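How a Bamboo Steamer Cooks Dumplings

A steamer cooks food with hot water vapor. The food never touches the water. Water boils at the bottom of a pot, turns to steam, and rises into a basket set on top.

The parts

A bamboo steamer is a round basket with a wall, a floor and a lid. The wall is made from thin strips of bamboo bent into a circle. The floor has gaps in it. Some floors are woven and others are made of straight slats. Steam enters through the gaps and moves around the food.
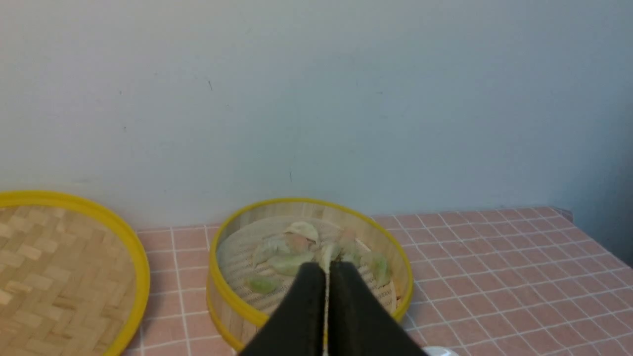
Dumplings need space between them. The wrapper is a thin sheet of dough, and dough becomes sticky when it heats up. Two wrappers that touch may join together and tear when they are lifted out. A piece of cabbage leaf or paper under each dumpling keeps it from sticking to the floor.

What the steam does

When steam meets a cooler surface, it turns back into water. This is called condensation. It releases heat, and the heat passes through the wrapper into the filling. Bamboo also soaks up some of the water, so fewer drops fall from the lid onto the food.

Why some wrappers are green

Plain dough is cream colored. Green dough can be made by mixing in spinach juice.

Safety

Steam burns skin quickly. An adult should lift the lid and tilt it away from everyone's face. Let the basket dry completely before putting it away, or mold can grow on the bamboo.

Text: Efthymia Petridis. Checked by Arsalan Minhas, October 2023.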